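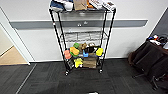
Can one gripper handle both folded cloth and soft toys?
Mostly, if the fingers are narrow and the closing force can be turned down between picks.

Gripper comparison, August

We tried 3 grippers on the same arm and gave each one 400 picks. The Granetti and the Grodow ran on the stock controller — the Pundirden needed its own.

Dotted cloth on carpet, with a black finger pressing down on the fabric: 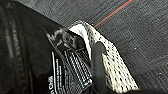
Thin fabric took the most tuning. The Grodow did best once we lowered the approach by 6 mm, and the Granetti was quicker but picked up double layers more often. The Pundirden was fine on boxes and slow on everything else. We used the Odukoya wrist camera throughout and left its exposure fixed. Cable wear gets checked again on Friday.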